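Praktikum Greifen und Sehen, Handout 5: Die Kamera am Handgelenk

Stand: 31. März 2020
Betreuung: Candela Marín, Jianhua Qin

Voraussetzung ist Handout 4. Wer die Hand-Auge-Kalibrierung noch nicht abgegeben hat, darf gern weiterlesen, wird aber am Arm wenig Freude haben.

1. Worum es geht

Bisher hing die Kamera am Stativ und sah dem Arm aus sicherer Entfernung beim Scheitern zu. Ab jetzt fährt sie mit. Das hat Vorteile: Das Ziel wird beim Anfahren größer, und der Arm verdeckt seltener, was er greifen soll. Der Nachteil liegt in der Optik. Unser Objektiv hat einen festen Fokus, und unterhalb von 50 mm ist mit Kanten nicht mehr zu rechnen. Das steht auch im Datenblatt, das im Kursordner Elora liegt und dort ein ungestörtes Leben führt.

2. Der Nahbereich

In der Endphase einer Anfahrt bekommt die Bildverarbeitung oft nur noch Farbverläufe geliefert. Menschen erkennen darin mit etwas gutem Willen eine Rundung. Der Kantendetektor hat keinen guten Willen. Er meldet entweder gar nichts oder, bei zu niedriger Schwelle, sehr viel, und beides mit derselben Überzeugung. 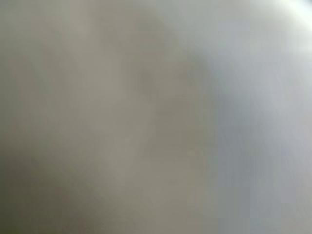 Für die Regelung heißt das: Wer bis zum Kontakt auf Bildmerkmale regelt, regelt am Ende auf Rauschen. Üblich ist deshalb eine Umschaltung. Im Fernbereich führt das Bild, darunter wird die letzte verlässliche Pose eingefroren und der Rest blind gefahren, mit kleiner Geschwindigkeit und überwachter Kraft. »Blind« klingt schlimmer, als es ist. Schlimm wird es erst, wenn die eingefrorene Pose aus Gruppe Tendden stammt und in Zoll gespeichert wurde (Juli, letzter Durchgang, der Tisch hat noch die Kerbe).

3. Schärfemaß

Wir verwenden die Varianz des Laplace-Operators auf dem Grauwertbild. Hohe Varianz: viele Kanten, vermutlich scharf. Niedrige Varianz: unscharf, oder eine weiße Wand. Das Maß kennt den Unterschied nicht, Sie sollten ihn kennen. Auch eine überstrahlte Stelle am Bildrand kann den Wert verfälschen, wenn ihre Grenze hart genug ist. Rechnen Sie also zusätzlich auf einem mittigen Ausschnitt und vergleichen Sie.

4. Aufgaben

a) Berechnen Sie das Schärfemaß für alle 728 Bilder der Testfahrt Binholm und tragen Sie es über dem Abstand auf.
b) Wählen Sie eine Umschaltschwelle und begründen Sie sie. »Sah gut aus« wurde bereits eingereicht.
c) Bild 49 hat einen Ausreißer. Erklären Sie ihn, ohne ihn zu löschen.
d) Implementieren Sie die Umschaltung mit Hysterese. Ohne Hysterese zittert der Arm, und Jianhua Qin drückt den Not-Halt schneller, als Sie Ihren Code verteidigen können.

Abgabe als PDF mit Quelltext, eine Datei pro Gruppe, Gruppenname im Dateinamen. Gruppe Mertens bitte diesmal ohne »final_neu_2«.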